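Em defesa da mesa grande

Quando me mudei para a casa onde moro hoje, a primeira coisa que entrou foi a mesa. Antes da cama, antes da geladeira, antes de eu saber em qual gaveta ficariam os garfos. Os carregadores perguntaram onde deixar e eu disse: no meio! E no meio ela ficou, atrapalhando todo mundo durante a tarde inteira, enquanto as caixas iam se acumulando por cima. À noite comemos ali mesmo, entre um abajur e uma pilha de toalhas, e foi um dos melhores jantares da minha vida.

De uns tempos para cá tenho visto a mesa desaparecer das casas. Os apartamentos novos vêm com uma bancada alta, duas banquetas e um sofá enorme virado para a televisão. Visitei um desses, num prédio da Rua Bratarari, e o folheto chamava a bancada de "espaço de refeições". Era bonita, bem iluminada, e cabia nela um prato e um cotovelo. Saí de lá com pena de quem fosse fazer aniversário naquela sala.

Eu cresci em torno de uma mesa que servia para tudo. De manhã era padaria, de tarde era escola, de noite era tribunal, porque lá em casa qualquer assunto virava debate e ninguém se levantava antes da sobremesa. Minha avó abria massa numa ponta enquanto eu fazia conta de dividir na outra, e a farinha ia parar no caderno. A professora reclamava da farinha. Minha avó achava que a professora precisava comer melhor.

O que me encanta na mesa é que ela aceita gente fazendo coisas diferentes ao mesmo tempo. O sofá põe todo mundo olhando para o mesmo lado. Já à mesa um descasca laranja, outro lê o jornal, uma criança desenha, alguém conserta o zíper de uma mochila, e a conversa vai passando por cima disso tudo sem pressa, some um pouco, volta. Tem assunto que só aparece assim, com as mãos ocupadas. Quase todas as conversas difíceis que tive com meu pai aconteceram enquanto a gente debulhava feijão, os dois olhando para a bacia.

Sei que muita gente vai dizer que falta espaço, e falta mesmo. Morei num quarto e sala em que a mesa encostava na porta do banheiro. Para alguém tomar banho, duas pessoas tinham que se levantar. Mas eu faria tudo de novo! Tirei a estante, tirei a poltrona (que só servia para guardar roupa usada uma vez) e fiquei com a mesa. Cada um sabe do que precisa, claro, e quem vive sozinho e gosta de jantar no sofá tem todo o meu respeito. Só acho que a gente desistiu da mesa cedo demais, sem pensar muito, porque a planta do apartamento desistiu por nós.

Também não precisa ser cara. A minha veio de segunda mão, de uma loja chamada Pasaribu que já fechou, e tem uma perna que pede calço quando o tempo muda. Numa feira de móveis usados, aqui perto, vi mesas boas encostadas num canto, de pé, feito castigo, enquanto as pessoas disputavam luminárias. Mesa de madeira envelhece que é uma beleza. A gente lixa, passa óleo, espera secar, e ela volta pronta para mais uns anos de café derramado. E se não der para lixar, põe uma toalha e vida que segue.

Tenho uma implicância particular com a ideia de mesa "para ocasiões especiais". Conheci casas em que a sala de jantar ficava fechada o ano todo, com as cadeiras no plástico, e a família se espremia na cozinha. Que desperdício! Risco de garfo, marca de copo, tinta de canetinha, tudo isso é a mesa trabalhando. Na minha há um queimado de panela do tamanho de um pires, e eu já me peguei sentindo falta dele quando a toalha cobre.

No inverno passado, em julho, faltou luz no bairro e acabamos com os vizinhos de cima e os do lado em volta da mesa, com velas e uma sopa que foi sendo esticada com água e macarrão. Cabiam oito, couberam até 76, na versão do vizinho de cima, que exagera tudo. A luz voltou no meio e alguém apagou de novo para ninguém ir embora. Desde então eles descem de vez em quando, trazem pão, reclamam do elevador.

Então, se você está de mudança e olhando para uma planta com aquele retângulo minúsculo escrito "jantar", meça de novo. Veja se o sofá não pode ser menor, se a televisão não pode ir para o quarto. Ponha a mesa primeiro e deixe o resto da casa se virar em volta dela.
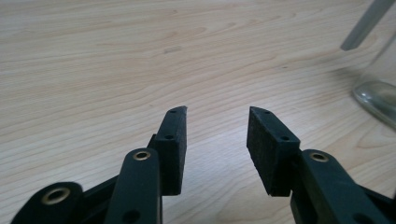
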